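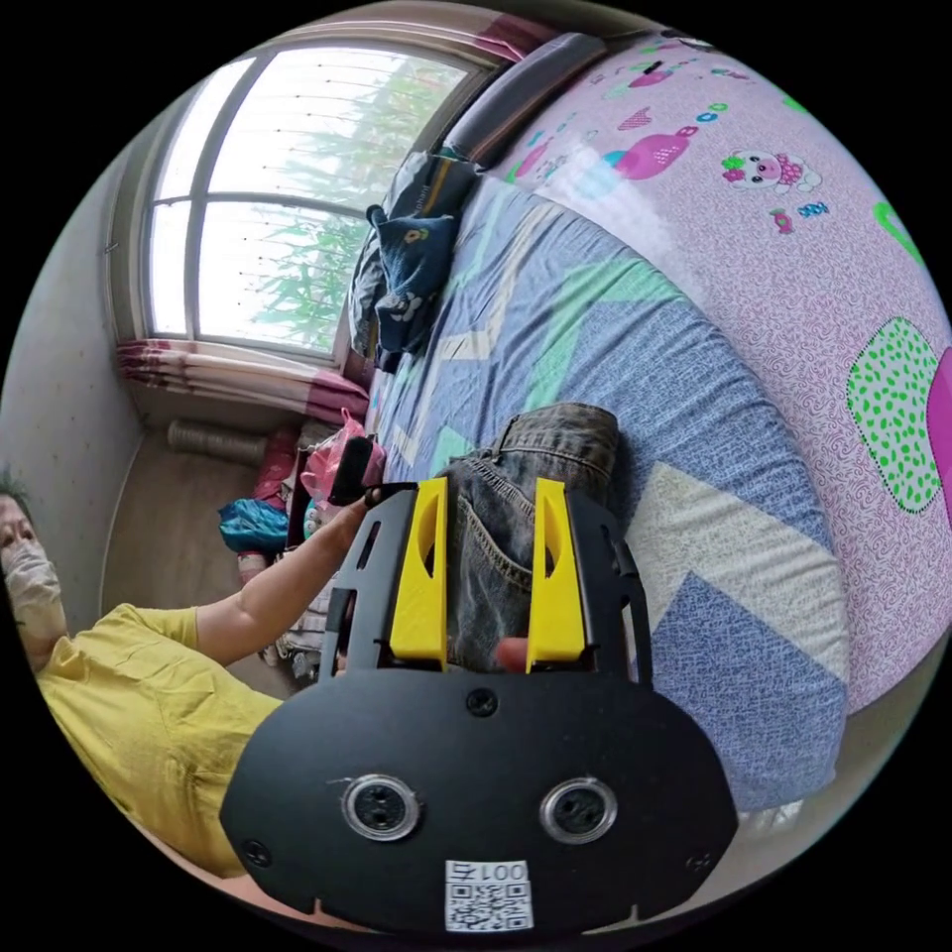
Doina Gashi reckons jeans should never be folded at all, just hung over a rail by the knees and forgotten about. She wrote in after the March newsletter to tell us so, and added that anybody who sorts their washing on the bed ends up sleeping beside it.

She may be right about the second part. I'm less sure about the rail. I tried it with my own two pairs and got a crease across the knee that lasted until the next wash. So I went back to folding, and since the Fuddale leaflet has been doing the rounds again I thought I'd give its method a fair go.

The leaflet claims you can fold a pair of jeans in 20 seconds and get 39 items into one drawer. I don't own 39 items I'd want in a drawer. The fold itself is ordinary: one leg over the other, back pockets outwards, then up from the hem towards the waistband. My first go took 60 seconds, and the second wasn't much better. 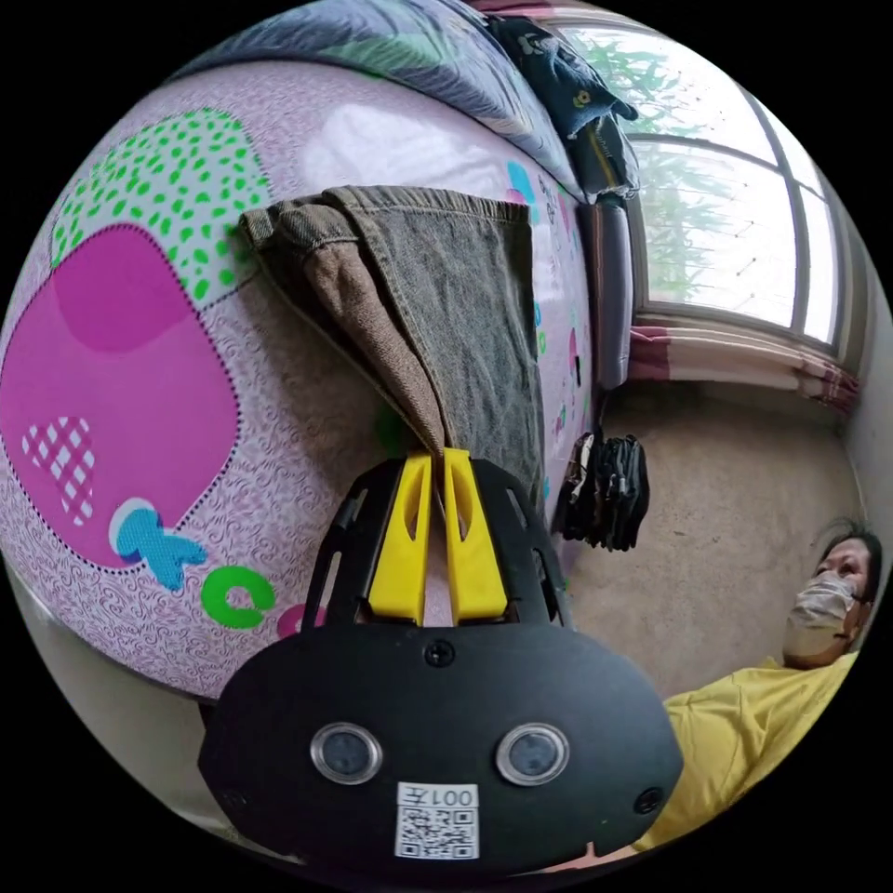 The leaflet also says to work on a bare, hard surface, which rules out most bedrooms I know. A bed does perfectly well if you push the quilt back and fold on the sheet. Thick denim stays put. Thin summer tops slide about whatever you do.

As for storing jeans upright in a row, I gave it a week. Take one pair out and the rest lean over. Mine are back in a pile, grey on top of blue, and I can find both.

Doina is welcome to her rail.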